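Two-Arm Cell Inspection Checklist, with comments
Site: Barta
Checked by: Zawadi Kaijage
Reason for check: left arm protective stop during bouquet handling, April

1. Emergency stop, both arms: PASS
Tested at rest and at slow speed. Crisp response every time, love it!

2. Base bolts and mounting plate: PASS
All marks line up. Lorne Sawatzky put a torque wrench on the left base as well.

3. Fault log: REVIEWED
The stop came at cycle 1531 of a planned 4000. Joint error on the left wrist, no contact with the right arm. The log is wonderfully clear on the timing, so thanks to Berenice Tapia for turning on the detailed records.

4. Cable routing: FAIL
The left wrist cable pulled tight at full reach, and that lines up with the fault. Add slack at the wrist and clip again at the upper link. Check the low loop under the mounting plate too, and keep it clear of the cable guide.

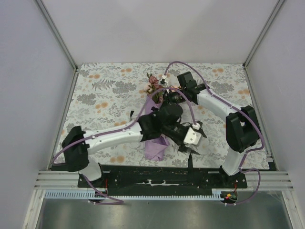 Both arms at the bouquet. Note the cable runs along each arm and the loop below the plate.

5. Gripper fingers: PASS
No cracks, no play. Really nice condition for this many cycles.

6. Tablecloth: COMMENT
Smooth it flat and secure the edges before each run. A fold under the wrapper can shift the pick point.

7. Restart: HOLD
Fix item 4, then run 600 cycles at reduced speed. Ye-seo Ha has the restart key. Great catch by the whole crew, and I can't wait to see this one running again!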